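Carrasco Meeting Records, data card

Version 2, updated 5/16/23

What is in it

Carrasco is a collection of official notices about meetings between government offices and visiting delegations. Each record is one notice, for example a ministry announcing that a cooperation agreement was signed, or that a trade visit was moved to January. The texts are in English. Many of them were translated by the office that published them, so the grammar is not always perfect, and we did not correct it.

The notices come from 18 public offices. Titamex collected the pages and Stevach did the cleaning. The field names are the same as in our older collection, Trevus, so scripts written for Trevus should work without changes.

Fields

record_id: a short code, unique in the whole collection
office: name of the publishing office
topic: one of 6 values (trade, culture, transport, health, education, other)
body: full text of the notice
signed: yes, no or unclear

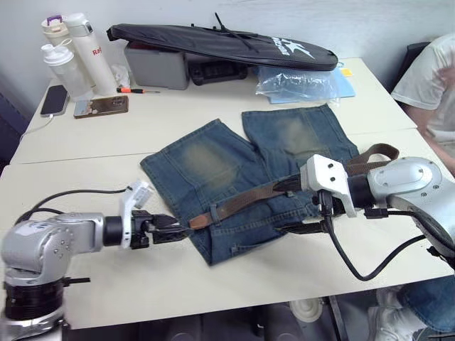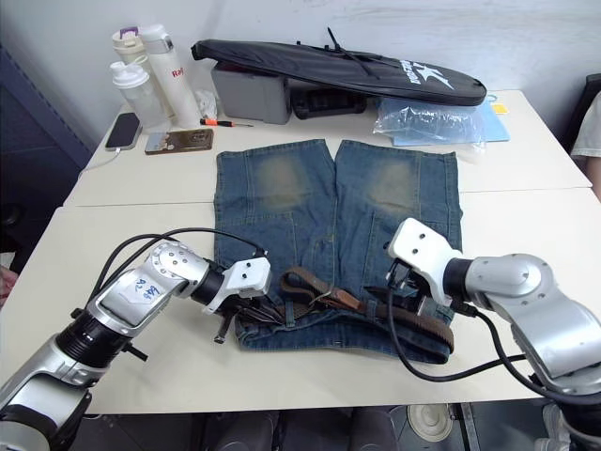 A brown leather belt and blue denim, as in the picture before it.

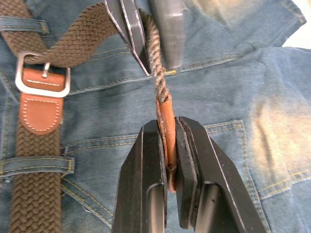 Please be careful with the field "signed". Some offices write "agreed" when they only mean that the two sides talked about a document. If the text did not say clearly that there was a signature, we put "unclear". Two people read every notice for this field, and when they did not agree, we also put "unclear".

Known problems

Notices shorter than 25 words were removed, so very small announcements are missing. The topic "other" is too large, and we want to divide it in the next version. In a few records the name of the visiting country is written in two different ways inside the same text.

Use

You may use the records for search, sorting and teaching. Do not use them as legal proof that an agreement exists. For that, please ask the office which published the notice. If you find a wrong record, send us its record_id and the sentence that is wrong.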